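Sorting out the shape blocks

I spent most of a February afternoon going through our building blocks. They have been in a cloth bag since we moved to Trendville, and the bag had split along one side. Every time I picked it up, something fell out and went under the couch. I decided to deal with the bag, the blocks and the closet shelf in one go.

We have two kinds of blocks in the house. The first kind is plain wood, cut in bricks and planks, no paint. They came from my parents' attic and I don't know the maker. The second kind is the colored shapes: triangles, stars and so on. Over the years we ended up with a set from Wulix and a set from Pilix, and they were mixed together long ago. I used to think they were the same. They are close in size, but the Wulix yellow is a little more orange, and the Pilix ones have softer corners. Once I noticed, I couldn't stop noticing.

Getting them out

I dumped everything on a bedsheet on the living room floor. Along with the blocks there were 4 crayons, a doll shoe, the battery cover from a flashlight I threw away last year, and a lot of lint. The lint went in the trash and the crayons went in the crayon tin. I kept the shoe. I don't know where the doll is.

Then I pulled the plain wood pieces to one side and the colors to the other. That took longer than it should have, mainly because I kept stopping to build something. A tower of planks went up to the height of the coffee table and came down on the dog's water dish, which was full. I moved the dish to the kitchen after that and got on with it.

Cleaning

The plain wood got a wipe with a damp cloth and nothing else. I don't soak wood. I did that once with a cutting board and it has rocked on the counter ever since. The painted shapes got warm water with a drop of dish soap on a rag, then a dry towel. A few had crayon on them. Baking soda on a damp finger took most of it off, though one red piece lost a bit of its shine where I rubbed too hard.

I left everything on towels overnight. In the morning two of the older planks still felt cool to the touch, so they got another day by the window.

A board to play on

The bigger change was getting the blocks off the carpet. Ours is thick, and nothing stands up on it for long. A star is hard enough to stand on its points as it is – on carpet you may as well give up. I had been using a big tray, but it has a raised rim and a pattern of leaves all over it, and small pieces disappear into the pattern.

What I wanted was a plain wooden board, big enough to spread a handful of shapes over, with nothing printed on it. Manole, the lumber place out past the gas station, has a bin of offcuts by the register. I went through it twice and came home with a pale piece that needed only sanding on the edges. I gave it a pass with 100 grit, wiped off the dust, and left the top unfinished. Varnish would make it slippery, and I like the feel of it bare.

Pale wood is good under bright colors. Red and blue show up from across the room, and even yellow holds its own, which I wasn't sure about when I bought the board. You can put a few shapes down with space between them and see each one clearly.

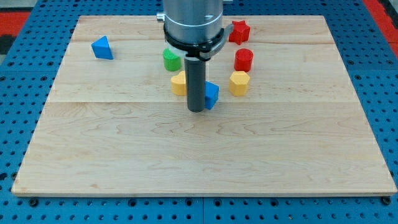 Putting them away

I gave up on the cloth bag. The plain wood now lives in a shallow wooden crate that used to hold oranges, and it fits on the bottom shelf of the closet with room to get a hand in. The colored shapes are in 2 lidded boxes, Wulix in one and Pilix in the other. I know they'll be mixed again by spring. I did it anyway.

The board slides in behind the crate, standing on its long edge. I put a strip of felt along that edge so it doesn't scratch the closet wall.

Still missing

Going by the list inside the Wulix lid, we are short 3 pieces: a green half circle, a yellow square and one of the small triangles. I've looked under the couch, behind the radiator and in the toy kitchen's oven, where I found the yellow square from the other set. If the rest don't turn up I may cut replacements from what's left in the Manole bin and paint them. I have half a can of green from the mailbox that should be close enough.

The couch needs to come out from the wall anyway. I'll do that next, and vacuum while I'm back there.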